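Chapter 13
Two Arms on a Workbench

November 2024
By the Etum Workshop Press editors

Most books on home robotics open with a promise. Buy the parts, follow the steps, and by the end of the month your kitchen will run itself. This chapter makes no such promise, and you should be wary of any that does.

The build covered here is a two-arm tabletop setup of the kind now common in shared workshops. Ours was put together in February at Rirkness, on a bench we split with people repairing bicycles. The motors were driven by a Dirar control board, and the software was Tsakiris, which is free and documented about as well as free things usually are. The parts list had 554 entries, counting screws. Three of the parts were wrong when they arrived.

Ask yourself early what the machine is for. "Sorting vegetables" sounds modest until you write down what it involves. The arm must find a pepper, close on it without crushing it, lift it clear of a plate rim, and let go over the right spot. A child does this without thinking. We logged 100 tries at a single pick before we trusted the numbers, and we still don't trust them very far, for reasons given in Section 13.3. 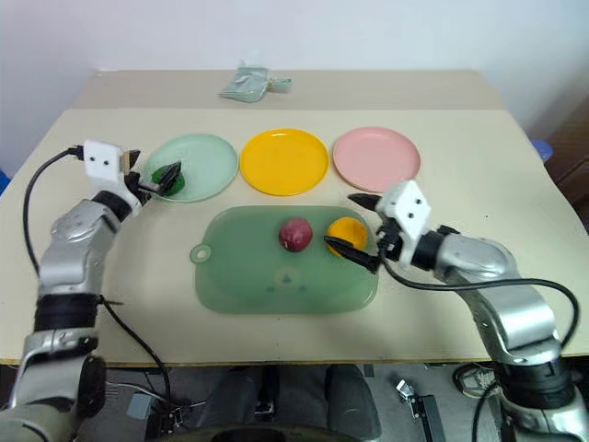
Be suspicious, too, of success rates quoted without a setup. A figure measured with the plates in fixed places says little about what happens when someone bumps the table. The same goes for lighting, for cable slack, and for produce that rolls. When you read a claim, look for what was held still.

You will need the wiring plan from Chapter 12 before going on. Section 13.1 starts with mounting the bases, and with the clamps we bought first and had to replace.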